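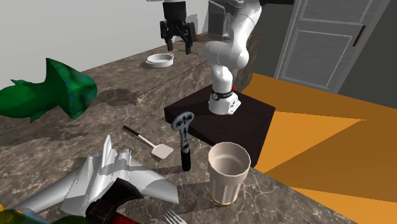 Measurement notes from the Bralbridge half marathon, posted as a thread for anyone who has to certify a road course this season. The reference line is the shortest path a runner can legally take, set 30 cm out from the curb on turns. People new to this tend to think of the route as one long curve. Think of it as links and joints, like the white arm at the top of this post: up from the base in one section, a change of direction at the elbow, then the next section. The sections are easy to ride. Most of the error gets in at the joints.

Equipment: one steel-framed bicycle, a mechanical revolution counter on the front hub, tires pumped hard and left outside for an hour before the first calibration ride. I have tried solid tires. They hold their constant better when the temperature moves but they are unpleasant on brick, and Bralbridge has a lot of brick.

Calibration course: 385 m, straight, on the service road behind the Clodano warehouse. Taped twice with a steel tape under constant tension, temperature correction applied. Endpoints are masonry nails with washers. Marjorie Ashworth held the far end of the tape and kept the log.

Four rides before the measurement, four after. All with the same rider, same clothing, same bag on the rack. If you take your jacket off halfway, leave it on the rack. The weight matters less than the riding position, but both show up in the counts. 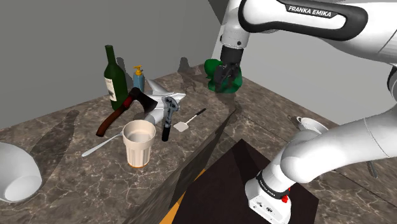
The pre-rides agreed to within one count. The post-rides were lower as a set, as you would expect on a warming morning. We used the larger of the two constants, which makes the laid-out course very slightly longer. The standard short course prevention factor is applied on top of that, adding one part in a thousand.

Now the turns. There are 3 that gave trouble, and all of them are on the return leg.

First, the Mihăilă roundabout. The organizer's map has runners going around the outside. The road closure plan has cones across the inside. Those are different distances. Craig Tosh, who is race director, confirmed the inside line in writing and we measured that. If the cones move on race day, the certificate does not apply.

Second, the footbridge approach. It is an S-bend with bollards on both sides. The shortest line crosses diagonally from one apex to the other. Riders who are used to traffic will follow the lane here without noticing, and come out long. We walked it first with chalk and then rode the chalk.

Third, the turnaround on Keltenik Road. A turnaround needs a single defined point, usually one cone, and the radius has to be stated. Ours is 30 cm around a nail. Stop the bike at the nail, lock the front wheel, record the count, turn the bike, line the axle up on the nail and start again. Do not ride around it.
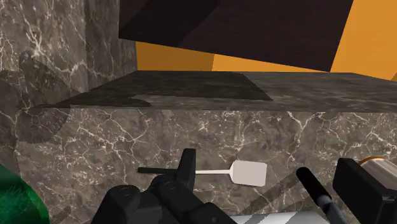

Two riders measured the full course independently. I was one, Fiachra Duggan was the other. Where the two rides differ, the one that gives the shorter distance for the same ground governs the layout. Duggan rode the tighter line at the footbridge, so his is the ride of record for the whole course. You do not get to pick the best split from each rider.

Adjustment: the provisional finish was short, so we moved the turnaround. Remember that moving a turnaround changes the course by twice the distance you move it. I have seen this done wrong on certified paperwork.

Documentation for each split point: nail position, distance to two fixed objects, a sketch. Lamp post numbers are good. Parked cars are not fixed objects. Neither are planters. Morena Galli redrew all of our sketches so that another person could read them.

Paperwork was submitted on 23 May 2026. The map, the calibration sheet and both sets of ride data go in together — if one is missing, the whole package comes back.

Race-day instructions have gone to Thabiso Engelbrecht, who is placing the cones. He has the offsets for each corner and the nail locations for start, finish and turnaround. Start line and finish line are painted. The turnaround is a nail and a washer with a ring of yellow paint, on the north side of the road, level with the second drain.

Questions about the constant or the temperature correction, reply under the calibration post please, so they stay in one place.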